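Skarnness Housing Association
Minutes of the winter meeting of members, 24/12/2018

The meeting was held in the common room of the Grendach building and was opened at ten in the morning. Present were members from 72 apartments, so the meeting could take decisions. The agenda was accepted with one change: the question of the bicycle shed was moved before the question of the heating.

1. Minutes of the previous meeting
The minutes were read and approved. One member asked that the word "promised" be changed to "offered" in the part about the new mailboxes. This was done.

2. Bicycle shed
The chair informed that the roof of the shed is leaking in two places, near the door and above the last rack. Two offers were received. The offer from Onyshchenko is 3233 for a full new roof, with removal of the old material. The offer from Risholm is 2000, but it covers only the repair of the damaged part, and the guarantee is shorter. Several members said that the shed was repaired already two times and that the water came back each winter. Other members thought that the full price is too high for a shed which is used mostly in summer.

After discussion it was voted. The offer from Onyshchenko was accepted with a clear majority. Work shall start in April, when the nights are without frost. Members must take out their bicycles before the work begins. Bicycles without a name tag will be moved to the cellar. 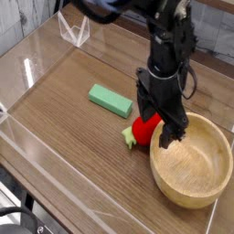

It was also asked if the shed could get a stronger lamp at the same time. The board will ask for a price and put it on the notice board - no decision was made on this.

3. Heating
Members on the top floor reported again that the radiators become warm only late in the morning. The board has spoken with the heating company and was told that the pump is set correctly, but that air is standing in the pipes. The company will come in January to let the air out. Somebody must be at home in each apartment on the top floor on that day. A note will be put in the mailboxes one week before.

4. Laundry room
There were complaints that the booking list is not respected. It was agreed that a booked time is lost if the machine is not started within thirty minutes. A proposal to close the laundry room earlier in the evening did not get enough votes.

5. Other matters
Snow from the roof falls on the path at the east entrance. Until a fence is placed, please use the west entrance.

One member offered a sofa for free. Those who want it can write on the notice board.

The meeting was closed at twenty minutes before noon. The next meeting will be announced by letter.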